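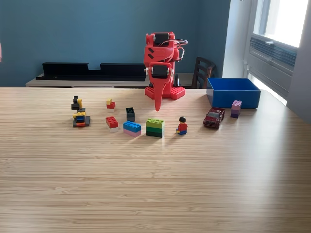 Building bricks and toys on a wooden tabletop.

Frequently asked questions: the Relulham books

These are the things readers write in to ask most often. If your question isn't covered, use the contact form. I answer on Saturday mornings, so please allow a week.

How many books are there?

There are five so far. The first is Trillness, and it's the one to start with. Book five came out in June.

Do I have to read them in order?

Books one to three tell a single story and should be read in order. Books four and five have new main characters and can be read alone, but book four gives away who inherits the mill at the end of book three. 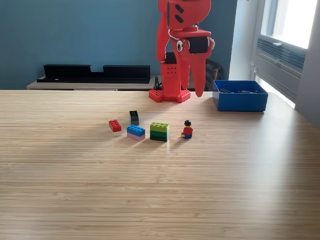 By Firouzeh Rahimi
Filed under: Books, FAQ

Where can I buy the paperbacks?

Any bookshop can order them in, and your local library can too if you fill out a purchase request. I sell signed copies through the shop page. I pack those myself and post them once a week. Postage is worked out at the checkout and depends on weight. Book three is 432 pages, so it costs more to send than the others.

Are the ebooks the same as the print editions?

The text is the same. The map of Relulham is in colour in the ebook and in grey in the paperback. Some older e-readers shrink it so much that the street names can't be read. A full-size copy is on the downloads page.

How do you plan a book?

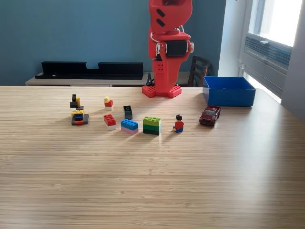

I write a one-page outline, then a list of chapters, and I don't start the first draft until I know the last chapter. Trillness had 32 chapters in the outline and kept all of them, though not in the same order. Moving chapters is the part I get asked about at library talks. Picture toy bricks in a loose row across a table, with a minifigure and a toy car among them. You can shift the car to the other end and every piece is still there, but the minifigure now has a different neighbour. A chapter works the same way, and after each move I reread the chapters on both sides of the gap. Most of the mistakes I catch are people knowing things they haven't been told yet.

Who publishes the books?

I do, under the name Grirkwood. It's only me. I pay for a copy editor and a cover designer and do the layout myself. Grirkwood doesn't take submissions from other writers.

I found a typo. Do you want to know?

Yes, please. Send the book, the chapter and a few words of the sentence. Ebooks are corrected within the month. Paperbacks are corrected at the next printing.
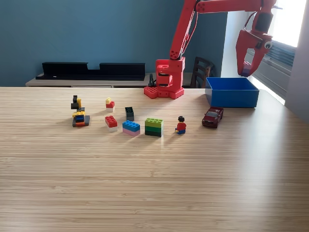 Will there be an audiobook?

Trillness is being recorded now and I'll announce it in the newsletter when it's ready. The other books depend on how the first one sells. The newsletter goes to 1,644 people and comes out when there's news, so it won't fill your inbox.

How do you say Rana?

RAH-na. She's named after my aunt.

Can our book club have you visit?

I do online visits in the evening, after 7. There's no charge if the club has read at least one of the books. Send me two or three dates through the contact form.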